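3.2 Surface preparation and drying of the test panels

We started, as most people who paint metal at home would start, with a good deal of sanding. Each of the 177 steel panels was rubbed down by hand until the loose rust was gone, then washed with a plain degreaser, rinsed, and left on a rack overnight. We had first planned to use a power sander for this step, but the hand method gave us panels that looked much more like the garden furniture our readers are likely to own, and so we happily stayed with it (our wrists were a little less happy!). Two coatings were compared, Jernano and Bravo, both of them spray enamels sold for outdoor metal, and every panel received three light coats with a wait of 20 minutes between them.

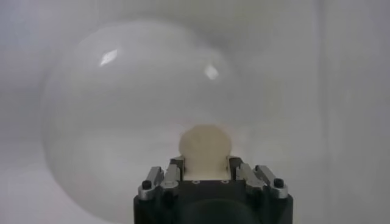 Figure 4. Translucent, rounded surface with two bright highlights.

Gloss was judged by eye under a single lamp and then scored on the Evemness scale, which runs from dull to mirror-like and which we have found very friendly to beginners. A smooth, glossy skin throws back small, sharp glints of light (Figure 4), while a rough or dusty one spreads the light out, and with a bit of practice the difference is easy to pick up.

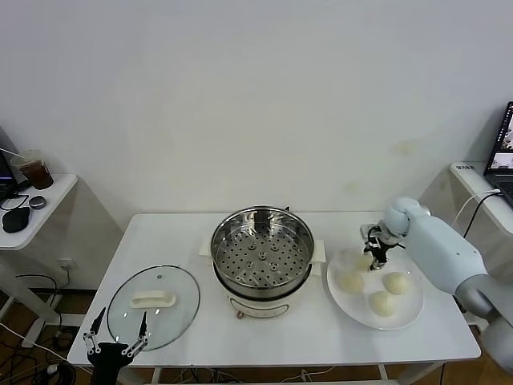 Panels that scored poorly were sanded again with 600 grit paper, wiped with a tack cloth, and given one more coat. We kept the Gratent primer the same for all of them, even where the can suggested that bare steel could do without it, and we would gently encourage anyone repeating the work to do likewise. The scores for the second round are listed with the first in Table 2, and the edges of the panels, where paint tends to pull thin, are treated separately in Section 3.3.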